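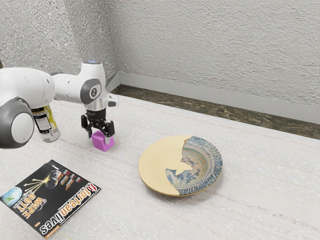
Farnham 어린이 수집 동아리 · 오래된 물건 읽기 모임
글쓴이: Meenakshi Hegde

안녕! 나는 오래된 물건 모으는 걸 정말 좋아해. 오늘은 내가 제일 아끼는 수집품, 태엽 손목시계 이야기를 해 줄게. 건전지가 하나도 안 들어가는데 째깍째깍 잘 가는 시계야. 신기하지?

시계 옆에 보면 조그만 꼭지가 톡 튀어나와 있어. 이걸 용두라고 불러. 용의 머리라는 뜻인데, 이름이 좀 멋있잖아! 용두를 손가락으로 살살 돌리면 시계 안에 있는 얇고 긴 쇠띠가 돌돌 감겨. 그게 바로 태엽이야. 줄자를 쭉 뺐다가 놓으면 휘리릭 돌아가려고 하지? 태엽도 원래 모양으로 돌아가고 싶어 해. 그 힘이 톱니바퀴를 밀어 주는 거야.

그런데 태엽이 한꺼번에 확 풀리면 어떻게 될까? 바늘이 팽이처럼 돌다가 금방 멈춰 버리겠지. 그래서 시계 안에는 왔다 갔다 하는 작은 바퀴가 있어. 이름은 '밸런스 휠'이야. 그네처럼 한쪽으로 갔다가 다시 돌아오고, 그때마다 톱니가 딱 한 칸씩만 지나가게 해 줘. 우리가 듣는 째깍 소리가 거기서 나는 거야. 귀에 대고 있으면 시간 가는 줄 몰라(나는 그러다 저녁밥을 식힌 적도 있어).

내 시계는 Lisen이라는 이름이 적혀 있고, 뒤쪽 뚜껑에는 1534라는 숫자가 새겨져 있어. 처음엔 1534년에 만든 시계인 줄 알고 방방 뛰었지 뭐야! 그런데 Thampi 시계방 할아버지가 껄껄 웃으시면서 그건 연도가 아니라 만든 순서대로 붙인 번호라고 하셨어. 조금 실망했지만, 내 앞에 시계가 천오백 개도 넘게 있었다고 생각하니까 그것도 재미있더라.

오래된 시계를 만질 때 조심할 것도 있어. 용두를 돌리다가 뻑뻑해지면 거기서 멈춰야 해. 물은 절대 안 돼! 손 씻고 나서는 수건으로 잘 닦고 만지자. 뒤뚜껑은 어른이랑 같이 열어. 안에 든 나사가 얼마나 작은지, 나는 두 개를 떨어뜨리고 아직도 하나를 못 찾았어.

그리고 꼭 비싼 것만 수집품은 아니야. 할머니 서랍에 있던 멈춘 시계도 좋고, 끈이 없는 시계도 좋아. 누가 찼던 건지, 어디서 샀는지 물어보고 종이에 적어서 같이 보관해 봐. 나도 시계마다 쪽지를 하나씩 넣어 두는데, 나중에 읽으면 참 재미있어.

11월에는 자명종 이야기를 할 거야. 종이 두 개 달린 엄청 시끄러운 녀석이니까 기대해!

2019. 6. 26.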